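Trim clips on older hatchback doors
Toltska Owners Board > Interior

bostmont_dave
Door panel off on Wednesday. Clips are brittle at 3,000 miles a year – pry close to each one.

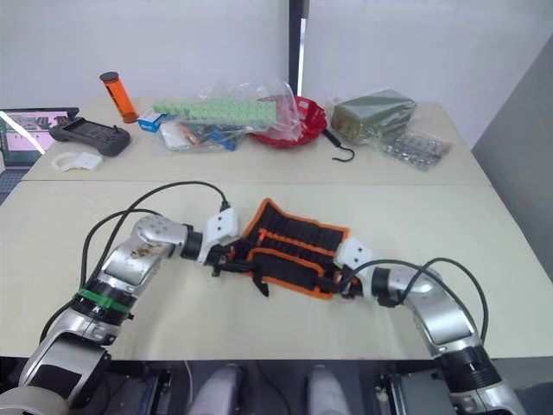 gesau44: Disagree. Start at the bottom corner and pull.

bostmont_dave
That tore my backing board.

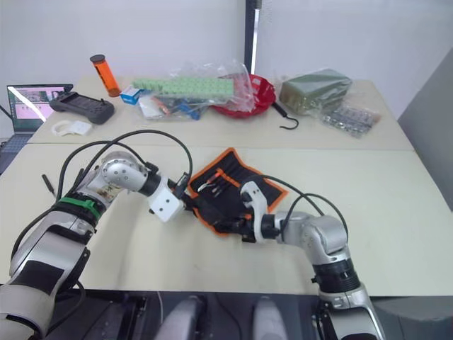 Are Hauser clips the same size? The shank is, the head is wider.

gesau44
Wider heads rattle. I keep the pick for the
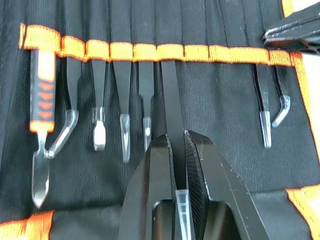
connector tab and pull the rest by hand.

bostmont_dave

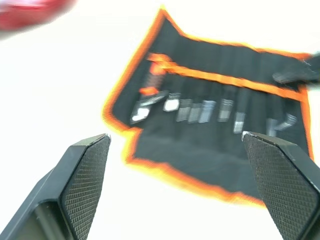

Tool roll, orange trim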